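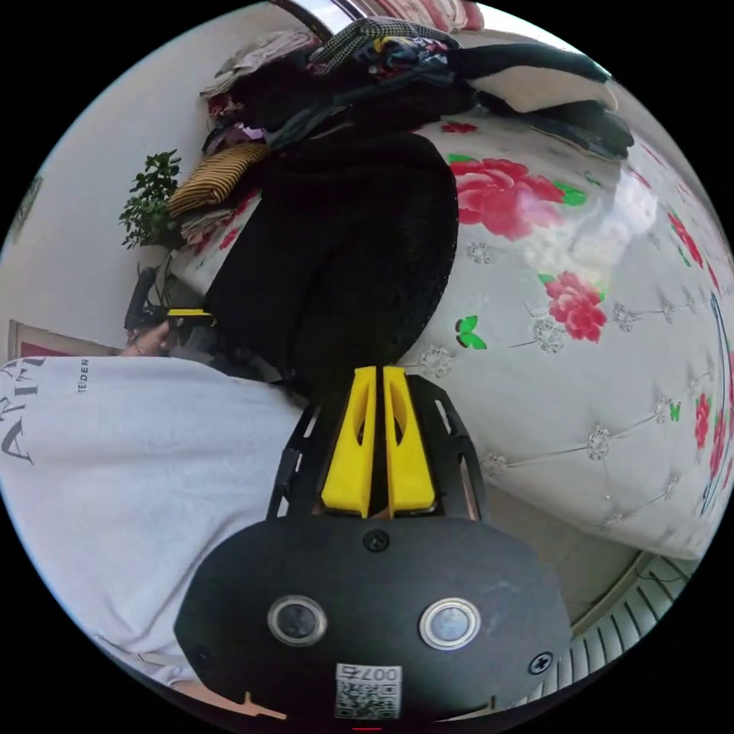 Jellville Home Forum > Laundry and Textiles > Folding and storage

Thread: Black knitwear on a light bedspread: lint transfer and sorting order

37 replies, 1263 views. Showing selected page 1 of 4.

Started by tumble_low
November 2024

I sort the clean washing on the bed. The bedspread is white with pink roses and the knitwear is mostly black, and the two do not get on. After each session there is dark fibre on the white ground and white fibre on the jumpers. The second is the worse problem as it only shows once the jumper is on.

Current procedure:

Everything out of the basket on to the bed in one heap.
Knitwear pulled out first and put in the middle.
Shirts and trousers folded round it.
Knitwear folded last.

Items are fully dry before they reach the bed. Washing is at 30, inside out, short spin. The bedspread has been washed perhaps a dozen times and still sheds a little.

Two questions. Should the knits be folded first or last? And is there any cover that does not slide about on a bedspread?

Reply by hem_and_haw

First. Knitwear left in a heap picks up whatever it is lying on, and every time you reach over it for a sock it gets rubbed. Take each one from the basket straight to the fold and then off the bed altogether. A chair will do.

As for a cover, use an old flat sheet in a dark colour. Percale, not brushed. Brushed cotton will give you the same trouble in a different shade.

Reply by quarterfold

I disagree with first. If you fold knits at the start they end up at the bottom of whatever you carry to the wardrobe, and they crease along the fold. Last is correct. The fault is the heap. Keep the knits in the basket until you want them and the bedspread never comes into it.

Reply by hem_and_haw

They only go to the bottom if you carry everything in one pile. Two trips.

Reply by quarterfold

Two trips up two flights of stairs, in my case.

Reply by tumble_low

The bedroom and the wardrobe are on the same floor here, so either would work. Keeping them in the basket is awkward as they are mixed with everything else when they come off the airer. I could sort at the airer.

Reply by Idum_Airer

Sort at the airer. I have one rail for knits (laid over, never pegged) and the rest for everything else. When it comes down it is already in two lots and there is no heap at all. I have done it this way since we moved to Idum and I have not used a lint roller on a jumper since the spring.

What is the fibre? It matters more than the order. Acrylic and acrylic blends hold a charge and pull lint from anything near them. Wool does it far less if the room is not too dry.

Reply by tumble_low

Labels say: one is 50 per cent wool, 50 per cent acrylic. Two are all acrylic. One has no label left. The unlabelled one is the fuzziest and I think it is the main source of the black fibre.

Reply by Idum_Airer

Then deal with that one separately. Wash it alone twice, go over it with a fabric comb while it is flat, and see what comes off. If it is still shedding after that it will always shed and you keep it away from anything white.

Reply by nap_direction

A comb on a loose knit will pull loops. Use a battery fabric shaver, guard on, no pressure, and work in one direction. I have the Nondach one. The blade is fine but the collecting box is too small and wants emptying after every sleeve. Do not use it on the bedspread.

Reply by Idum_Airer

A comb pulls loops if it is dragged. Short strokes with the other hand holding the knit flat behind it. I would sooner have the comb than a shaver, which thins the yarn each time you use it.

Reply by nap_direction

The comb thins it as well. You are removing fibre in both cases.

Reply by cuautle_road

Off to one side of this, but the height of the bed is worth a look. I used to fold on ours and had a sore back by the time I got to the towels. Now I use the ironing board at its top setting with a towel over it. Narrow, but a jumper folded in thirds fits. The cover problem goes away too, as you can pick a towel to match the load.

Reply by quarterfold

A towel is the worst surface in the house for lint.

Reply by cuautle_road

An old one with the pile worn down. Mine has nothing left to give.

Reply by hem_and_haw

Back to the cover. To stop a sheet sliding, tuck the far edge under the mattress and leave the near edge hanging. You are always pulling towards yourself when you fold, so only the far side needs holding. Shake it out of the window afterwards and wash it with the darks.

Reply by tumble_low

Tried the following today. Navy flat sheet, far edge tucked. Knits sorted at the airer and folded first, then moved to the chair. Shirts after.

Result: no visible fibre on the bedspread. A few white specks on the two acrylic jumpers, which I take to be left over from before. The unlabelled one was left out and is waiting for a wash on its own. The sheet moved a hand's width at the near corner and otherwise stayed put.

I will repeat with the knits last and report.

Reply by quarterfold

Change one thing at a time. You have brought in a sheet, a new order and sorting at the airer all at once, so you cannot tell which did it. My money is on the sheet.

Reply by tumble_low

Accepted. Next load: sheet on, sorted at the airer, knits last. The one after that: no sheet, knits first. There will not be enough black washing for both before December.

Reply by Idum_Airer

Check the airer rails for old lint before you start. Damp cloth, end to end.

Page 1 of 4. Next page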